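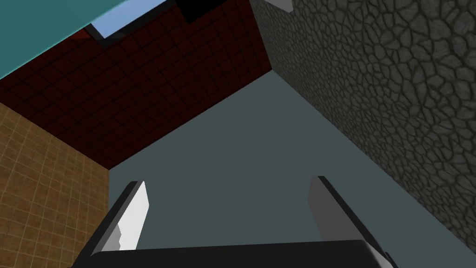 *Differently textured surfaces in a rendered enclosure.*

# The Trouble With Repeats

A surface pattern is a small picture used many times. Whether it ends up as vinyl flooring, wallpaper or the inside of a computer-drawn building, someone has to decide how large that picture is and what happens where two copies meet. At Stavel, a pattern studio in Drumham, that work takes up most of the week.

The studio keeps 3,510 patterns on file. Square tile is the easiest class. The grout line falls on the edge of the repeat, so the join is hidden by the thing that was going to be there anyway. What gives a tile pattern away is color. If one square is slightly darker than its neighbors, it returns at a fixed interval and the eye picks it up within a few seconds. Kanchan Vashisht, who runs the tile library, evens out the tone of each square first and adds variation at the end.

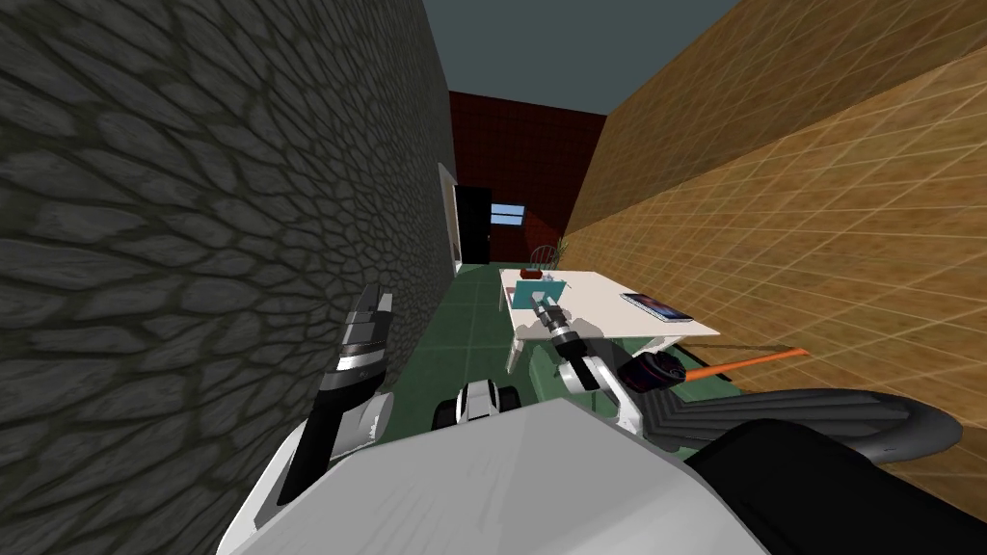

Irregular stone is harder. No straight joint exists to hide the edge, so stones that cross one side of the repeat have to continue on the opposite side at the same height. The usual method is to offset the artwork by half its width and half its height, which moves the edges to the center, and then redraw the stones along the resulting cross. A cobblestone repeat takes Vashisht nearly 50 hours. A square tile takes 7.

Size matters as much as drawing. The studio's standard stone repeat contains 219 stones. Smaller repeats save ink, memory and drawing time, but they start to show rows on any long wall. Larger ones hold up better, though past a certain point the buyer is paying for variation that furniture will cover.

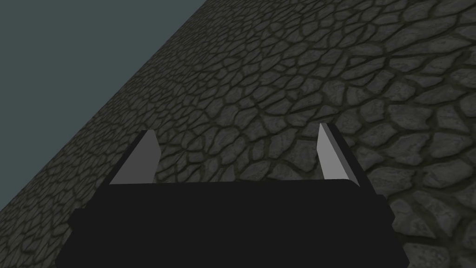
Tanvir Biswas checks finished work by printing it at reduced scale and pinning it across the room. Up close, he says, everybody looks at the stones. From a distance they look at the gaps, and joints that happen to line up will read as a diagonal stripe. He marks the stripes in pencil and sends the sheet back. A pattern called Gedia came back four times before he passed it.

Joint color is set last. A dark joint makes stones look raised, and a pale one flattens them. Green in the joint suggests age, but too much of it changes the overall color of the surface when seen from farther off.
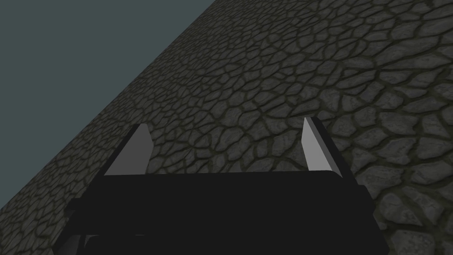 Viewing angle is the remaining variable. A repeat approved head-on can fail when seen at a slant, where distance compresses the rows and brings the matching stones closer together. Biswas now tilts every sheet before signing it. Khan, the studio's newest stone pattern, is still waiting for his pencil.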